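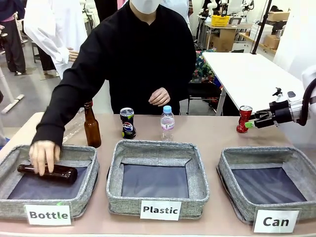 Test du kit de téléopération Vivar : cinq mois de tri de bouteilles et de canettes

Publié le 12/12/2020 par Dionysis Vrettos

Nous utilisons le kit Vivar depuis juillet pour apprendre à un robot à trier des emballages : verre, plastique, canettes. Il est vendu par Flatemov, sans le bras, et permet de commander un robot à distance avec deux poignées, d'enregistrer les gestes et de relire les essais. Je l'ai payé au tarif normal.

Contenu et installation

La boîte contient deux poignées de commande, un boîtier de liaison, une pédale et les câbles. La notice tient sur quelques pages et suffit pour le branchement. Elle ne suffit plus quand on arrive au réglage de l'échelle des mouvements. Par défaut, un déplacement de la main donne le même déplacement de la pince, ce qui est trop rapide pour saisir une canette vide. J'ai divisé par trois et je n'y ai plus touché.

Il faut compter une demi-journée pour être opérationnel, plus longtemps si le bras n'est pas dans la liste des modèles reconnus. Le nôtre y était.

La prise en main

Les poignées sont légères et la gâchette qui ferme la pince est bien progressive. On apprend vite à approcher un objet cylindrique debout, pince ouverte à l'horizontale, et à refermer doucement. Le verre est plus simple que l'aluminium : il ne se déforme pas et son poids se voit tout de suite dans le mouvement. Les plastiques froissés restent le cas pénible. Leur forme change à chaque prise et leur transparence n'aide ni l'opérateur ni les caméras.

Au bout de trois jours, une personne sans expérience fait des démonstrations utilisables. La fatigue vient de l'épaule plutôt que du poignet. Je conseille des séances courtes et un appui pour le coude, que le kit ne fournit pas.

L'enregistrement

C'est la partie la plus réussie. Une pression sur la pédale lance l'essai, une deuxième l'arrête, une pression longue le supprime. Sur notre tâche, nous avons gardé 194 démonstrations. Le logiciel les range par date et par nom de tâche, avec un champ de commentaire libre. On peut aussi les couper en étapes (approche, saisie, transport, dépose), mais cela se fait à la main et c'est long.

La relecture est fluide. En revanche, la recherche par mot-clé ne regarde pas dans les commentaires, et j'ai fini par tenir un tableau à part.

Le mode partagé

Vivar propose un mode où un opérateur humain travaille à la même table que le robot. La vitesse est limitée et le bras s'arrête si l'on relâche la gâchette. Cela fonctionne, à condition de se mettre d'accord avant sur qui prend quoi. Pour les bacs, prenez des modèles à fond plat et mettez une étiquette lisible de face – les personnes qui téléopèrent à l'écran s'y repèrent mieux. Lestez-les un peu : un bac en tissu tourne au moindre contact.

Face aux autres

J'avais essayé le Minami avant l'achat. Ses poignées sont plus précises, mais il n'a pas de pédale et il faut lâcher une main pour démarrer l'enregistrement. Le Bondudberg, lui, demande de guider directement le bras à la main. C'est très naturel pour des gestes simples et peu pratique dès que deux bras doivent bouger ensemble.

Ce qui m'a gêné

Les câbles des poignées sont trop courts. Le boîtier a perdu la liaison plus de sept fois pendant la période de test, toujours au démarrage – un redémarrage complet a suffi à chaque fois. Le service après-vente répond, en anglais seulement.

Je garde le kit. Pour une équipe qui veut enregistrer beaucoup d'essais courts, la pédale justifie à elle seule une partie du prix. Pour montrer deux ou trois gestes à un seul bras, le guidage à la main revient moins cher.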